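八月去Karnach看学生的夹爪项目

Karnach的开放日从下午两点开始，登记处排了十几分钟队。今年有66个学生小组报名，一楼是比赛场地，二楼是各组自己的工作间，门都开着，可以进去看。我对比赛兴趣一般，签到以后直接上了二楼。

楼道里先经过Um组，做的是巡线小车，上届就见过，换了轮子，别的变化不大。再往里走是Sosia组，用手持夹爪录动作，录下来的数据拿去训练机械臂。他们的工作间是玻璃隔断，百叶帘放着，地上走线比较多，进门要看脚下。

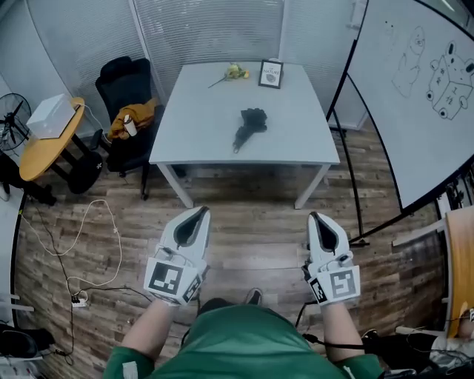

Sosia组的课题叫“收拾桌面”，参加的是Rendex杯的学生组。组里的分工是一人操作，一人记录，每条动作录完马上回看，不合格的当场删掉。桌上的东西不复杂，一把收起来的黑伞，一枝黄色假花，一个写着NATURE的小相框。组员说伞最麻烦，布面软，每次夹的位置都不一样，所以伞的动作录得最多。到八月初他们一共录了2,000条，筛完能用的要少一些，具体数字还在整理。

我问能不能试一下，组员同意了。夹爪拿在手里比想象中重，录一条还行，连着录手腕会酸。组里规定每人一次最多录40分钟，然后换人。还有一条规定是动作要慢，快了画面会糊，定位也容易丢。

预算方面，组员给的数字是一套夹爪的打印件和五金件约400元，相机另算。外壳改过三版，第一版装配太紧，拆一次要半个多小时。图纸年底会放到社团网站上，现在可以在登记处留邮箱。

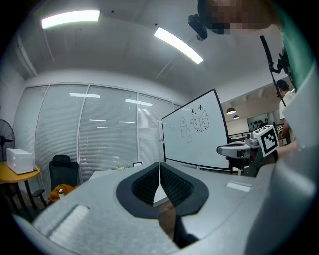

Sosia组工作间，夹爪后方是白色桌子和画了卡通的白板

四点以后我下楼看了一会儿比赛。场地边上人多，广播听不太清，成绩要看出口旁边的屏幕。Um组的小车跑完了全程，在第二个弯慢了一下。

几点实用信息：二楼没有饮水机，要到一楼接；停车场三点前就满了，建议坐公交；工作间五点半关门，比赛场地开到六点。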